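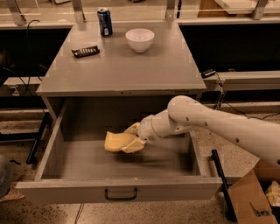

Vol. 3, p. 20

Saturday, late. Drawer again.

Temitope Dauda pushed a new build of Kavonine last night and left a note saying the planner "understands containment now." I wrote back that I'd settle for it understanding the bottom of a drawer. No reply, fair enough, it was past midnight.

So I spent the day on it. The task is the same one we've been chewing on all month: yellow thing in the gripper, drawer open, put the yellow thing down inside. The can and the bowl stay up on top of the cabinet and are none of its business. Kavonine splits this into 5 stages with very grand names, and the log prints each one with a confidence score next to it. I have stopped reading the scores. It was 0.9 something when it tried to release over the front panel on Tuesday's build and it was 0.9 something today.

What I wanted to find out is whether the new version looks at the drawer or just remembers where drawers tend to be. The back of it sits in shade under the cabinet top, and the depth there has always been junk. The old code filled the hole with a flat guess. Temitope says the new code "reasons about" the hole. I went through the diff over lunch and as far as I can tell it fills the hole with a flat guess and then smooths it.

Ran 20 trials. I'm not going to write a success rate here, I'd only quote it to myself later as if it meant something. The drawer was pulled out to the same place every time, so of course it looked good. Then I pushed it in a little and 2 of the next 3 stalled in the approach stage, hovering, replanning, hovering. The planner thought the side wall was closer than it was. Or the calibration has drifted. Or both — I can't separate them with the logging we have, and that bothers me more than the stalls do.

Asked whether we could get the Yagi viewer to draw the wall estimate over the camera feed. Apparently that's "on the Seltness side." Everything I want is on the Seltness side.

There is also talk of swapping the whole thing for Flurnum, one network, no stages, pictures in and motion out. People get a look in their eyes about it. Maybe. At least with stages I know which one to be annoyed at.

To do: vary the drawer opening properly, log raw depth before the fill, recheck the wrist offset. Ask T. what "containment" is in the code, which file, which line.

Home by nine, cold rice, bed.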